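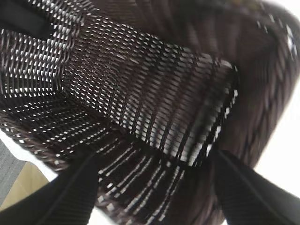
Woven basket interior at close range, with ribbed gripper fingers at the rim.

The Haveck rule is a good-practice rule for robot handling of open-weave containers, set out by Simin Pakzad at Siltevik and last revised on June 5, 2020. It limits closing speed to 10 percent of maximum once the fingers are within 29 mm of a rim – 70 percent is allowed elsewhere. A failed grasp may be repeated 3 times before an operator is called.

Approach is made from a long side, with the fingers open. Braided rims are treated as compliant, and the grip force is set for the weakest strand.
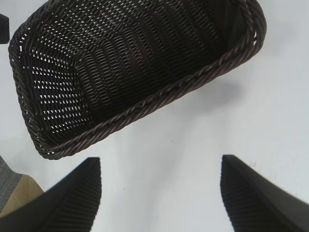 Related rules

Tanner rule (rigid bins)
Bredalus wrist camera checks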